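Folding, Pairing and Putting Away: What a Household Does With Its Socks
Duarte Coelho
Submitted 4/27/20

When I first told my tutor I wanted to write about laundry she laughed (kindly, I should say), but I grew up sharing a bedroom with two brothers, and the sock drawer was where most of our arguments began. So this project has a fair bit of home in it, and I hope the reader will forgive me that.

I asked 20 households to keep a laundry diary for 5 weeks. They wrote down who folded, where they did it and what they did with the odd ones. Between them they recorded 1109 socks put away, which was well short of the 2000 I had hoped for in my proposal, though the diaries were so chatty and generous that I never felt short of material. One family keeps a biscuit tin of singles on top of the dryer and goes through it every school holidays!

Three methods came up again and again: the ball, the flat fold and the simple toss into the drawer. Ballers were the most loyal to their method, and flat folders were the most likely to have been taught by a grandparent. 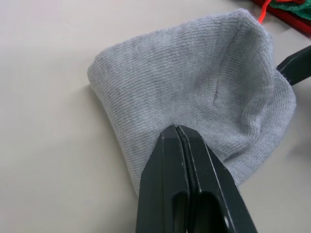

Knit matters a good deal more than I expected when I wrote my plan. Several people told me that thick socks are the ones they give up on, and I had some sympathy once I sat down to try the flat fold myself. A light grey ribbed one like this bunches into a hump with a rolled edge, and its ribs run off on the diagonal wherever the fabric turns - you have to smooth it from the toe before the first fold will sit. Thin dress socks gave me no such trouble, and my dad's old footy socks fell somewhere in between.

In May I would like to go back to the biscuit tin family and ask how many pairs they have reunited.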